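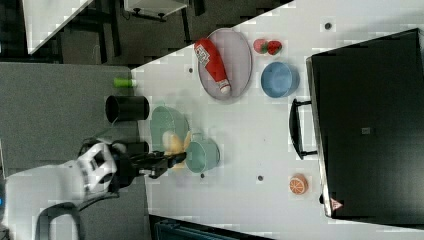 Tabletop ovens are sold by what fits inside them, and the number on the box is usually litres. What decides whether one gets used is the space in front of the door. The black oven on the white table faces straight into the rest of the cooking things, with a light blue bowl between its handle and the oval tray where the ketchup lies, and a green bowl and a teal saucepan further back. Anyone who has cooked on a table will know the arrangement. The bowl has to go somewhere before the oven can be opened in comfort, and the place it goes is usually on top of something else.

We asked Stunda readers in April how they used their small ovens, and 2722 replied. A good many had no other oven. They lived in single rooms, in converted lofts, in houses where the kitchen was being pulled out, or in flats where the fitted oven had failed and the landlord was slow. Others had bought a small one to save heating a large one, and had gone over to it more or less completely. The most common complaint by a long way had to do with space. Temperature came second, and crumbs a distant third.

The oven takes up more than its own base

A small oven gives off heat from the sides, the back and the top, and the maker's booklet will give a gap to leave all round. People read this once, set the oven where it looks neat, and over the following months push it back towards the wall to win a bit of table. The red and white triangle you find on many doors and casings is there as a warning and becomes invisible within a week. It is worth getting the booklet out again and measuring.

The Pener, which is the oven we have lived with longest, is 540 mm wide with its feet at the very edges. On a table of ordinary depth it leaves a usable strip in front, enough for a chopping board turned sideways. We first had it square on to the long edge, like a television. It did better turned across one end, so that the door faced down the length of the table and the whole of the rest of the surface was the landing space. You stand at the long side and reach across to the handle, and hot trays come out along the table and don't pass in front of your stomach.

This does mean that everything else on the table is in front of the door. Things drift towards it. A bowl is put down while you look for a spoon, then a bottle, and by the time the oven is up to heat there is a small crowd. Several readers had marked off the landing space with tape. One had painted it. We used a heatproof board cut to the size of the space, and found that because it was plainly a board, people left it alone.

What to put the hot tray on

Most tables are not made for hot metal. White surfaces show every mark, and painted or coated ones can blister where a tin has stood for a minute. A folded tea towel will do for a quick rest but not for a roasting tin. Cork is good until it gets wet. A slab of slate or an old floor tile with felt pads stuck beneath it is cheap and lasts for years.

Readers in the smallest rooms often keep a spare tray on the table all the time, and use it as a sort of shelf for the bottles and jars that are wanted at every meal. We took this up and have kept to it. An oval tray with a raised rim holds ketchup, oil, salt and a pepper mill, and the lot can be lifted off in one go when the table is needed for pastry. The rim matters more than you would expect. Bottles that are nearly empty get laid on their sides so that the sauce runs down to the cap, and on a bare table they roll.

The Huveck tray we tried has a rubber base that grips well, too well for this job, as you can't slide it with one hand. A plain one from a charity shop was better.

Bowls and pans

In a fitted kitchen a mixing bowl has a cupboard to go back to. On a table it stays out, so it should be one you don't mind looking at and can use for more than one thing. Our own rule is that a bowl must be able to mix, serve and cover. A medium bowl turned upside down over risen dough or sliced bread does the work of a lid.

Three bowls of different sizes that nest will take up the room of one. Two of the same size will also nest, after a fashion, but they stick, and a stuck pair has to be parted over a sink. Colour is a matter of taste, though there is some sense in having each bowl a different one if more than one person is cooking. "Put it in the green bowl" is quicker than an argument over which is the medium.

For pans, a saucepan with a short handle earns its place several times over. Long handles stick out over the table's edge at the height of a child's head, or they reach across the next thing along and tip it. A short one lets you tuck the pan in against a bowl. It also gives you some chance of putting the pan in the oven, provided the handle is made for it. Check this first. Plenty of coloured pans have handles and knobs that will soften well below roasting heat, and the shop label often says so in very small type.

With no hob in the room, a saucepan still does for soaking beans, for mixing batter and for carrying water from the bathroom tap, a use a surprising number of readers owned up to.

What cooks well, and what doesn't

The cavity is low, so the top of the food is near the element. Anything flat does well: fish fillets, flatbreads, halved tomatoes, cheese on toast, a single layer of potatoes cut small. Anything tall burns on the top before the middle is ready. A loaf tin can be managed on the lowest shelf under foil for the first half of the time. A chicken is a struggle, and thighs are a far better idea.

Fruit is where these ovens are better than the large kind. Bananas baked in their skins need 13 minutes or so at a high heat. The skin goes black and the inside turns to something close to custard. Strawberries that are past eating raw can be roasted in a shallow dish with a spoonful of sugar until they slump, and will keep in the fridge for a few days. Plums and rhubarb both want a lower heat and a cover.

Temperature is less reliable than the dial suggests. Put an oven thermometer on the middle shelf, heat the oven empty and write down what you get at three settings. The Pener runs hot at the bottom of its range and is close to right at the top. The Lại, a smaller oven which we borrowed for a month, was the other way about, and it took 9 minutes to reach baking heat, a good deal quicker than we had got used to. It was also louder. The timer ticked throughout and ended with a bell that could be heard on the stairs.

Sharing the table

Few people can give a table over to cooking for good. It is also where the post is opened and where homework is done, and in homes with small children it is where the toy food ends up next to the real food. Play strawberries and real ones are much the same size. Plastic fruit left on a baking tray will go into the oven sooner or later, and the smell is in the room for days. Look before you slide the tray in, and have a basket on the floor for toys to be swept into.

Cups are best kept off the cooking end altogether. They get knocked down and roll off, and a dark one on a dark carpet is easily trodden on. If the table stands on carpet, a washable runner on the side where you work will catch most of the flour, and saves you scrubbing. The runner needs a non-slip backing. We learned this with a dish of lasagne.

Cables are the last thing to think of and should be nearer the first. A small oven draws a lot of current and should go straight into a wall socket, by itself, with the lead kept behind the table and clear of the casing. Don't run it from an extension block with the kettle. If the nearest socket is on the wrong side of the room, move the table.

Cleaning down

Crumb trays pull out from the front on most models, which again means clearing the space before the door. Do it when the oven is cold and before you cook, when you would be clearing that end in any case. Glass doors come up well with a paste of bicarbonate of soda left on for an hour, then wiped twice with a wet cloth. Dark glass hides a fair amount of grease, so look at it from the side with a lamp on — you may be surprised — and go over the handle and its fixings too, where fingers leave the most.

The table itself wants only warm water and a little washing-up liquid. Ketchup should be wiped from a white top the same evening.

Stunda > At Home > Kitchens > Features > Cooking at one end of the table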